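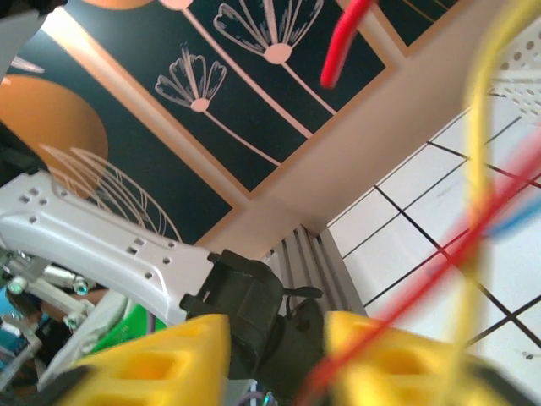 *Decorated ceiling, Zornura Hall, from below.*

**FOR IMMEDIATE RELEASE**

**Ullon completes replacement of heating and ventilation plant at Zornura Hall**

STAVURA, 1 Aug 2018 - Ullon, the building services contractor, has completed the replacement of the heating and ventilation plant at Zornura Hall and handed the new system over to the building's owner, the Stavura Halls Trust. The hall will reopen for public bookings later in August.

The contract covered removal of two gas boilers and one air handling unit, installation of new equipment in the existing basement plant room, and replacement of all supply and return ductwork below the level of the main floor. Ductwork above the main floor was inspected, cleaned and kept in service. The mechanical design was prepared by Valtonen, which also witnessed the acceptance tests.

Zornura Hall is used for concerts, public meetings and examinations. The main room seats 251 at floor level. Under the old system, supply air was delivered at a fixed rate whenever the fan was switched on, regardless of how many people were in the room. Staff often turned the fan off during concerts because of noise from the duct under the stage, and air quality in the second half of a full evening was poor as a result.

The new air handling unit has a variable speed fan controlled by carbon dioxide sensors in the return air path. At low occupancy the fan runs at its minimum setting. As readings rise, fan speed increases in steps, with a delay between steps to prevent frequent changes in speed. The control panel has separate settings for concerts, meetings and examinations. The concert setting limits the maximum fan speed and starts supplying fresh air one hour before doors open.

"The main problem was duct size, and the fan got blamed for it," said Joonas Rissanen, project engineer at Valtonen. "The section under the stage was too narrow for the volume of air being pushed through it. We widened that section and moved the first bend away from the stage opening. The same amount of air now travels more slowly, and the noise level at the front row is within the limit set in the contract."

Heat is supplied by two condensing boilers connected in parallel. Either boiler can carry the load of the main room by itself in average winter conditions, so one can be taken out of service for maintenance without closing the building. The radiators in the entrance, the cloakroom and the upstairs offices were flushed and refitted with new valves. The old cast iron radiators in the main room were kept at the request of the owner.

The decorated ceiling in the main room was a condition of the work. The contract required that no new openings be made in the ceiling, that no equipment be hung from it, and that the humidity of the room be logged throughout. Supply air continues to enter through the grilles in the side walls. The system has no humidifier, but the controls limit how quickly the room can be warmed from cold. When the room has been unheated overnight, the temperature is now raised in stages over the morning.

"We asked for a slow warm-up and we got one," said Faustino Esquivel, building manager for the Stavura Halls Trust. "It does mean that hirers with an early start have to tell us the day before, so the heating schedule can be changed. The booking form has been updated and there is now a box for it."

Work on site was carried out in two stages. The first stage covered the plant room and the boiler flues and was done while the hall remained open. The second stage, which required the main room to be closed, took eight weeks. Access to the basement is by a single outside stair, and the air handling unit was therefore delivered in sections and assembled in place. In all, nearly 300 feet of ductwork was replaced.

During the second stage, a disused drain was found under the plant room floor, along the line planned for the new condensate pipe. The drain was surveyed, capped and filled, and the pipe was moved to the opposite wall. The change was covered by the contract allowance and did not affect the completion date.

Acceptance testing included air flow measurement at each grille, a pressure test of the heating circuit, noise readings at four positions in the main room and a full check of the fire damper controls. Two grilles on the north side were found to be below their design flow. They were rebalanced and passed on the second test. The test records have been given to the owner with the operating manual and the as-built drawings.

Ullon will maintain the system during the first year. A seasonal check of the controls will be made after the first full month of heating, as the warm-up schedule could only be tested under summer conditions before handover. Settings may be adjusted at that visit.

**Information for hirers**

- Bookings for the main room can be made through the hall office from the reopening date. Existing bookings are not affected.
- Requests for heating before 9 a.m. must reach the office by noon on the previous working day.
- The fan setting is chosen by hall staff. Hirers should state the type of event and the expected attendance when booking.
- The side wall grilles must be kept clear. Display boards and staging must stand at least 30 inches from them.
- The cloakroom remains closed until painting is finished. Temporary coat rails are provided in the entrance.

**About Ullon**

Ullon installs and maintains heating, ventilation and plumbing systems in public and commercial buildings, including occupied and older buildings.

**About Valtonen**

Valtonen is a mechanical and electrical design practice. Its work includes ventilation design, noise assessment and the testing of building services.

**Press contact**

Press Office, Ullon, Stavura. Drawings of the plant room layout and a summary of the test results are available to trade publications on request.

\# \# \#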